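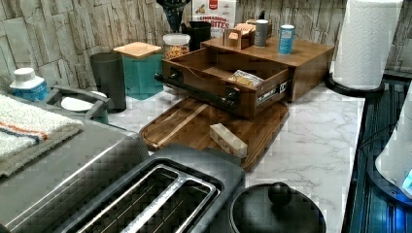

A kitchen countertop with a stacked stone-style tile backsplash and a two-slot toaster.

Backsplash
By the Ilmont Household Reference staff
Updated September

A backsplash is a panel or covering fixed to the wall behind a kitchen counter, sink or stove. It protects the wall from water, grease and food stains, and it is usually made of a material that can be wiped clean. The term is also used for the low strip that rises from the back edge of a bathroom sink.

History

Early household sinks were often set against bare plaster, which softened and stained with use. Makers of cast-iron sinks began to add a raised back as part of the sink itself, and glazed tile later took over the same task along the full length of the counter. Older backsplashes tended to be low, in many homes only a single row of tile. Full-height coverings, reaching from the counter to the wall cabinets, became common as fitted kitchens spread.

Materials

Ceramic tile remains widely used. Other choices include glass, stainless steel, natural stone, brick and laminate sheet. Stone-look tile copies the uneven surface of split rock, and its deep joints can hold dust and cooking grease. Porous stone is normally sealed before use and again from time to time. The Sjögren catalog of wall finishes divides backsplash materials into 16 groups by surface and by ease of cleaning.

Dimensions

Height depends on the space between the counter and the cabinets. Low backsplashes in older houses in Skerkier measure 3 to 4 inches, while the Atance building guide suggests at least 25 inches behind a stove. Local fire rules may set further limits near open flames.

Installation

Tile is set in adhesive on a flat, dry wall, and the joints are filled with grout. The seam where the backsplash meets the counter is generally filled with flexible caulk — grout in this position may crack as the two surfaces move. Electrical outlets are brought forward so that they sit level with the finished face.

See also: Countertop; Grout; Wall tile

Contact the editors | Copyright Ilmont Household Reference | Back to top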